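Hand-held gripper: right finger lags the left on cloth folding
Posted January 15, 2021 by dkurek_bench
Print this page | E-mail this thread

I look after one hand-held parallel-motion gripper that we use for garment folding on a bed. Black finger frames, blue pads, two pivots exposed on each side. Jackets and smaller folded pieces are both handled over a printed white mat.

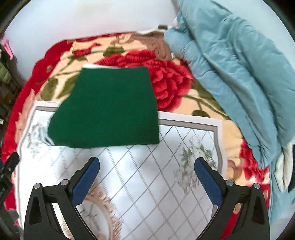
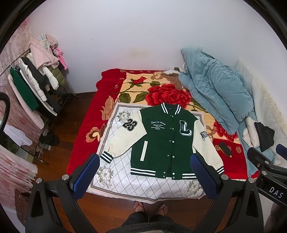
The fault is in closing. The left fingertip reaches center and the right one stops short by 3 mm, then catches up when I squeeze harder. On a thick ribbed cuff it makes no difference. On a single layer the cloth gets dragged sideways before it is pinched, and the fold line ends up crooked. I have cleaned the pads with a damp cloth and swapped left for right. The lag stayed on the right side. Opening is smooth and full width. Before I strip it, is this linkage wear or something in the trigger end?

Teresa Kołodziej
Swapping the pads and seeing no change clears the pads. I would check the linkage first.

Hold the trigger body in a soft-jaw vise, fingers open, no load. Push each fingertip inward by hand and note the free play before the trigger moves. If the right side has more, remove the cap screws on that side one at a time and look at the bushings. The usual finding is an oval bore in the lower one, where most of the load goes. Replace both bushings on that arm together. A new one next to a worn one shifts the play to the other joint and you will be back in there by May.

When refitting, tighten each screw until the link binds, then back off until it swings under its own weight. Use a low-strength threadlocker and let it cure overnight. Dry PTFE on the bushings only. Oil migrates to the pads and marks light fabric; I lost a cream sleeve that way.

If the free play is equal on both sides, the cause is upstream. Look at the pull rod clevis on the right.

farkeck77
had this, was just a loose screw. tighten all 4 and try again

Dridness
Tightening everything hard will hide the play and make the fingers stiff, so follow the first reply. One addition: re-zero the opening measurement after any bushing work. Close fully on a 2 mm shim, set zero offset from that, open and close 5 times, and confirm the reading repeats. On ours the offset had moved by around half a millimeter after a rebuild, enough to spoil the recorded widths on thin knits.

Related threads
Blue pad material hardening in storage
Gonier trigger spring, replacement part number
Mount arm works loose during long sessions
Threadlocker on small pivot screws
Quilted mat slides on blanket when pulling sleeves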